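느린 배가 다니는 바다, '토너라크'를 39시간 돌아보다

글로벌 출시 전 빌드로 살펴본 자크우드의 항해 어드벤처

'토너라크(Tonerach)'의 첫 항구에서는 지도를 주지 않는다. 잡화점에서 종이 한 장을 사고, 등대지기에게 방위를 묻고, 플레이어가 직접 선을 그어야 한다. 튜토리얼 창은 뜨지 않는다. 출항 버튼을 누르면 배가 천천히 방파제를 빠져나가고, 그다음부터는 바람과 조류가 계산한 대로 흘러간다.

개발사 자크우드(Zakwood)는 텍스트 비중이 높은 소규모 어드벤처를 주로 만들어 온 스튜디오다. 3D 오픈월드는 이번이 처음이다. 기자는 유통을 맡은 고도이(Godoy)가 제공한 PC용 리뷰 빌드로 39시간을 플레이했다. 주요 이야기의 3분의 2 정도를 본 상태이며, 후반부 섬 두 곳은 빌드에 잠겨 있어 들어갈 수 없었다. 결말에 관한 내용은 이 글에 없다.

항구 도시 클롤토스콤

게임의 중심지는 클롤토스콤(Cloltoscombe)이라는 항구 도시다. 언덕을 따라 집이 층층이 올라가 있고, 아래쪽 부두와 위쪽 시장은 계단 하나로 연결된다. 빠른 이동은 없다. 부두에 짐을 내리고 시장까지 올라가려면 게임 속 시간으로 15분이 걸린다. 실제로는 1분 남짓이지만 처음 몇 번은 길게 느껴진다.

그런데 열 번쯤 오르내리고 나면 계단에서 보내는 시간이 달라진다. 아침에는 빵집 앞에 사람이 모이고, 비가 오면 계단 옆 배수로에 물이 넘친다. 배수로가 넘친 다음 날에는 아래쪽 창고의 곡물 값이 오른다. 게임은 이 관계를 어디에도 적어 두지 않았다. 기자는 세 번째 비가 온 뒤에야 알아챘고, 그 뒤로는 구름이 끼면 곡물부터 샀다.

도시 사람들은 저마다 하루 일과대로 움직인다. 일과를 가진 주민이 나오는 게임은 드물지 않지만, 토너라크의 주민은 플레이어가 오래 자리를 비우면 일과를 바꾼다. 한 달 가까운 항해에서 돌아왔더니 단골 여관의 주인이 바뀌어 있었다. 이전 주인은 윗마을에서 그물을 고치고 있었고, 말을 걸면 여관을 넘긴 이유를 두 문장으로 짧게 말해 준다. 퀘스트는 아니다. 보상도 없다.

항해는 바람을 읽는 일

배는 세 종류를 몰 수 있다. 처음 주어지는 외돛배는 작고 느리며 맞바람에 약하다. 두 번째 배부터는 돛을 나눠 다룰 수 있어 지그재그로 바람을 거슬러 가는 것이 가능해진다. 조작은 단순하다. 왼쪽 스틱으로 키를 잡고 오른쪽 스틱으로 돛의 각도를 바꾼다. 어려운 쪽은 판단이다. 수면의 색과 새 떼의 방향, 먼 구름의 높이를 보고 바람이 언제 바뀔지 짐작해야 한다.

초반 다섯 시간은 답답했다. 목적지를 눈앞에 두고 바람이 끊겨 배가 멈추는 일이 잦았고, 노를 젓는 동작은 느린 데다 체력까지 깎는다. 난이도 설정에서 조류의 세기를 낮출 수 있으니 이 부분이 맞지 않는다면 일찍 바꾸는 편이 좋다. 설정을 바꿔도 이야기 진행이나 도전 과제에는 영향이 없다.

세 번째 배를 얻는 시점에 바다가 열린다. 지도에 표시되는 섬은 25개이고, 표시되지 않는 암초와 폐선은 그보다 많다. 섬의 크기는 제각각이다. 걸어서 3분이면 한 바퀴를 도는 섬도 있고, 안쪽에 호수가 있어 배를 분해해 옮겨야 하는 섬도 있다. 배를 옮기는 과정은 이 게임에서 가장 손이 많이 가는 장면인데, 목재를 묶는 순서가 틀리면 언덕 중간에서 짐이 풀린다. 기자는 두 번 풀렸다.

전투는 적은 편이다. 해적이 나오기는 하지만 대부분 협상이나 도주로 넘길 수 있다. 포를 쏘는 쪽을 택하면 명중보다 파도의 높이를 맞추는 것이 더 까다롭고, 이겨도 배가 상해 수리비가 든다. 전투를 기대하고 살 게임은 아니다.

PC 성능 이야기

리뷰 빌드에서 가장 무거운 장면은 바다 한가운데가 아니고 클롤토스콤의 시장이다. 주민의 일과와 물가를 계속 계산하기 때문에 그래픽카드보다 프로세서에 부담이 몰린다. 해상도를 낮춰도 시장에서의 프레임은 거의 오르지 않았다. '주민 밀도' 항목을 한 단계 내렸을 때 효과가 가장 컸고, 눈으로 보이는 차이는 저녁 시간대에 골목이 조금 한산해지는 정도였다.

오래된 프로세서를 쓰는 독자라면 구매 전에 체험판을 돌려 보기를 권한다. 체험판에는 시장 구역 전체가 들어 있어 최악의 상황을 바로 확인할 수 있다. 항해 구간은 사정이 낫다. 폭풍이 칠 때 잠깐 끊기는 것을 빼면 플레이 내내 안정적이었다.

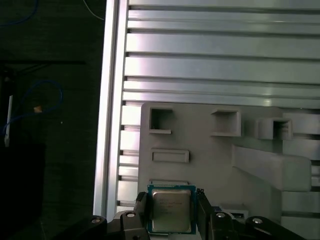 기록하는 재미

토너라크에는 항해 일지가 있다. 자동으로 채워지는 부분은 날짜와 날씨뿐이고 나머지는 빈 줄이다. 플레이어는 글을 쓰거나, 지금까지 들은 대화에서 문장을 골라 붙일 수 있다. 붙여 둔 문장은 나중에 다른 사람에게 보여 줄 수 있으며, 상대에 따라 반응이 달라진다. 어느 섬의 노인에게 등대지기의 말을 보여 주자 다음 날 그 노인이 부두에 나와 있었다.

대화에서 모을 수 있는 문장은 200개다. 모두 모을 필요는 없고, 같은 사건을 서로 다르게 말하는 문장도 섞여 있다. 이야기의 축은 오래전에 사라진 배 한 척의 행방인데, 누구의 말을 믿느냐에 따라 찾아갈 바다가 달라진다. 틀린 곳으로 가도 게임은 끝나지 않는다. 빈 바다를 보고 돌아오면 그 사실이 일지에 한 줄 남는다.

자크우드의 전작을 해 본 사람이라면 이 문장 수집에서 익숙한 손길을 느낄 것이다. 대사는 짧고, 설명하려 들지 않는다. 한국어 번역은 대체로 자연스럽다. 뱃사람의 말투와 시장 상인의 말투가 구분되어 있고 항해 용어에는 짧은 풀이가 붙는다. 다만 일지에 붙이는 문장 가운데 몇 개는 주어가 빠져 누구를 가리키는지 헷갈렸다. 고도이 측은 출시 버전에서 번역을 한 차례 더 다듬을 예정이라고 밝혔다.

소리와 화면

음악은 적다. 항해 중에는 대부분 바람과 밧줄 소리만 들리고, 섬이 시야에 들어올 때 현악기가 짧게 한 번 나온다. 헤드폰을 쓰면 밧줄 소리로 돛이 얼마나 당겨졌는지 알 수 있어 화면 아래의 계기를 끄고도 배를 몰 수 있었다. 기자는 중반 이후로 계기를 꺼 두었다.

그래픽은 사실적인 쪽과 거리가 있다. 인물의 얼굴은 단순하고 색은 차분하다. 대신 물에 공을 들였다. 얕은 바다와 깊은 바다의 경계가 시간에 따라 다르게 보이고, 해 질 무렵에는 수심을 색으로 가늠하기가 어려워진다. 그 시간에 암초 지대로 들어갔다가 배 밑이 긁히는 일이 몇 번 있었다.

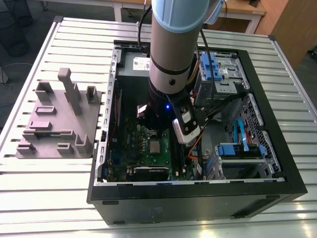

작업대 위에 눕혀 놓은 검은색 데스크톱 케이스

아쉬운 점

가장 큰 불만은 저장 방식이다. 항구와 등대에서만 저장되고 바다 위에서는 임시 저장만 된다. 임시 저장은 불러오는 즉시 사라진다. 긴장감을 주려는 의도는 알겠으나 한 번의 항해가 길면 한 시간을 넘기도 한다. 중간에 강제 종료를 한 번 겪었고, 그때 암초 지대를 통과한 기록을 통째로 잃었다.

소지품 화면도 불편하다. 밧줄, 못, 천 같은 재료가 품질별로 따로 쌓이는데 정렬 기준은 이름순뿐이다. 배를 수리할 때마다 목록을 위아래로 훑어야 한다. 키보드로는 그나마 검색이 되지만 게임패드에서는 되지 않는다.

중반의 북쪽 바다는 비어 있다는 인상이 강했다. 섬 사이 거리가 갑자기 멀어지고 도중에 만나는 배도 줄어든다. 그 바다에서 들을 수 있는 대화가 뒤의 이야기와 이어지기는 하는데, 거기까지 가는 동안 흥미를 잃는 사람이 나올 만하다. 북쪽으로 갈 때는 식량을 넉넉히 싣고, 가능하면 남풍이 부는 시기를 고르는 것이 좋다.

어떤 사람에게 맞을까

정해진 목표를 하나씩 지워 나가는 게임을 좋아한다면 초반을 넘기기 힘들다. 할 일 목록이 없고, 지금 잘하고 있는지 알려 주는 장치도 없다. 반대로 지도를 직접 그리는 게임에 끌렸던 사람, 목적지 없이 바깥을 돌아다니는 데 시간을 쓰는 사람이라면 체험판만으로도 판단이 설 것이다. 체험판의 진행 기록은 본편으로 이어진다.

토너라크는 10월에 PC로 먼저 나오고 콘솔판은 그 뒤에 출시된다. 콘솔판의 주민 밀도가 PC의 어느 단계에 해당하는지는 아직 공개되지 않았다. 리뷰 빌드에서 잠겨 있던 섬 두 곳은 출시 버전에서 확인한 뒤 다음 호 공략 지면에 싣는다. 암초 지대의 수심표도 같은 지면에 함께 실을 예정이다.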